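5.3 Unreported grasp loss at the drum opening

The most frequent failure in the laundry task was loss of the cloth inside the lower drum without a corresponding fault report. The controller treats a grasp as valid while the fingers remain short of their fully closed position. This criterion worked well in the bench tests with the Winetti cloth set, where items were picked from a flat surface. At the machine it did not. A single fold trapped between the thumb and one finger was enough to hold the hand open, and when that fold slid free during withdrawal the fingers often came to rest against each other at an angle the threshold still accepted. The robot then carried out the rest of the sequence with an empty hand and logged a completed transfer.

Of 60 trials, 12 ended this way. In five of these the cloth was left lying across the door seal, which the Gajdoš planner does not model as a surface. The next approach was therefore planned through the cloth, and in two trials the fingers pushed it back into the drum far enough that the arm reached its forward limit. The balance controller responded by shifting the torso toward the machine. No contact between the torso and the cabinet was recorded, but the remaining margin was smaller than the one set in the safety plan, and the operator stopped both trials by hand.

We first suspected the tether. Its weight acts on the upper body and changes with posture, and an earlier fault in the Gidatier wrist sensors had been traced to cable drag. Repeating the reach with the cables supported by hand gave the same result, and the wrist force traces showed no offset between conditions. The cause was found in the grasp check itself – the threshold had been tuned on thicker cloth and was never revised for small, light items.

Two changes were made. The grasp check now combines finger position with motor current, sampled once at closure and again after the hand has cleared the rim. In addition, long items are passed through a two-handed hold before release, so that a slipping fold is caught by the second hand. The first change adds a short pause at the rim. The second requires the robot to stand closer to the open door, and the keep-out volume around the door glass was enlarged accordingly. Both changes were reviewed by Uwe Ackermann before testing resumed in April under the Caltari protocol.

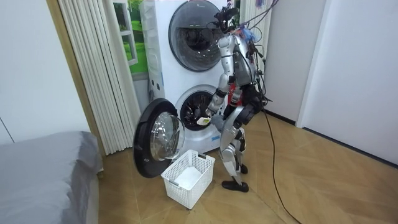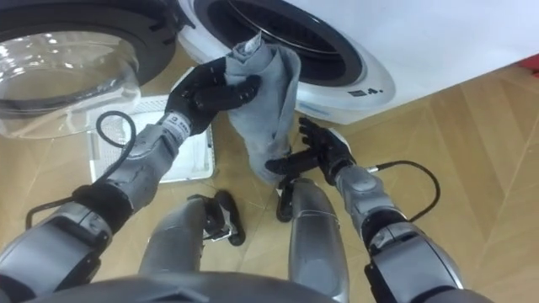
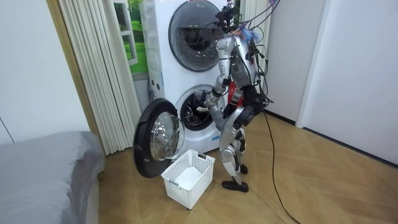 Figure 7. The laundry task at the lower drum. Top: small cloth item held in front of the opening. Middle: gray cloth held with both hands, head view. Bottom: hand reaching just inside the drum opening.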